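Where does metal come from?

Quick one this week. Spoons, bikes, door keys, the zip on your coat. All metal. All of it was in the ground once, and most of it looked like boring old rock.

Rock with useful metal in it is called ore (say it like "oar"). Iron ore is often reddish. The ore for aluminium is called bauxite and it's a sort of rusty orange-brown, a bit like a flowerpot. You would walk straight past it.

Getting the metal out

Dig it up. Crush it. Then comes the hard bit, because the metal is stuck tight to other things, mostly oxygen. Iron ore goes into a giant oven called a blast furnace with a kind of baked coal called coke. The coke grabs the oxygen and the iron runs out of the bottom, glowing. Aluminium hangs on to its oxygen much harder and needs loads and loads of electricity to get it to let go. That's why aluminium was once a very fancy metal. Rich people had it on the dinner table!

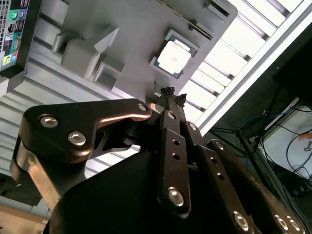

Gold is the lazy one. It hardly sticks to anything, so you can find it just lying in a stream as gold. Tiny bits usually. Don't get your hopes up, I have been down to the stream at Cirotbridge with a sieve and got mud.

Mixing

Pure metals are often a bit soft. So people mix them, and a mixture is called an alloy. Copper and tin make bronze. Copper and zinc make brass, which is what trumpets are made from. Iron with a tiny pinch of carbon makes steel, and steel is in nearly evrything — bridges, nails, washing machines, scissors.

Add chromium to steel and you get stainless steel. Look on the back of a fork, it might say so.

Making it into shapes

Hot metal can be poured into a mould, like jelly. That's casting. Or it can be squashed flat between big rollers. Or pushed through a hole, like icing out of a bag, so it comes out long with the same shape all the way down.

Try this. Take a sheet of paper and lay it across two books like a bridge. Flop. Now fold it into zigzags and try again. Much stronger! Same paper. Metal works like that too, so look out for ridges on shed roofs, baked bean tins and the sides of lorries.
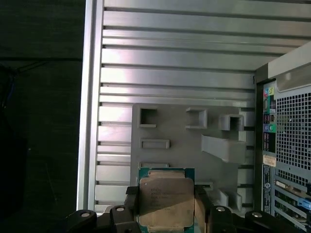 Raised metal ribs, with a grey plastic bracket in front.

Rust

Iron and steel have one big problem. Leave them out in the rain and they go orange and flaky. The iron is grabbing oxygen back again from the air and the water, so it's turning back into somthing like the ore it came from. Paint helps. So does oil on your bike chain. Aluminium grabs oxygen too but it makes a thin hard skin, and the skin stops any more getting in. Clever.

Metal in funny places

Your blood has iron in it. It helps carry oxygen round your body, and you get it from food like beans, meat and dark green leaves. Fireworks have metals in them as well. Copper for blue, strontium for red.

Bigger things at home have a mix, with metal and plastic side by side.
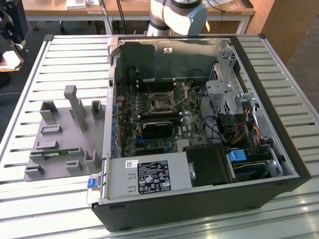 A computer tower with its side off. The inside walls are bare sheet metal.

Using it again

Best thing about metal. You can melt it and use it again, and again. Aluminium cans are squashed, shredded and melted in a furnace at 700 degrees, then rolled out flat. A can could be back in a shop 60 days later. It takes far less energy than starting from bauxite.

Sorting is the fiddly part. Steel sticks to a magnet, aluminium and copper don't. Try a fridge magnet on the tins in your cupboard (ask first). 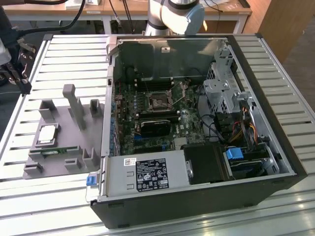 Shirin Mohammadi wanted to know if gold gets melted down and used again as well, and yes, it does, people have been doing it for thousands of years. A ring today could have a bit of very old gold in it. No way to tell!

Words to remember: ore, alloy, rust, furnace.

Next time, salt.

Comments

Siamak Naseri
we did the paper bridge at my nans on Friday and it held up 3 apples

Touran Rahimi
Is mercury a metal? My brother says no.

Ladan Ebrahimi
Touran it is!! its runny but its still a metal. dont touch it though

Ehsan Esfahani
The magnet stuck to the bean tin but not to the lemonade can. Please do one about magnets

Contact Pundwood Pages | Copyright Pundwood Pages | Back to top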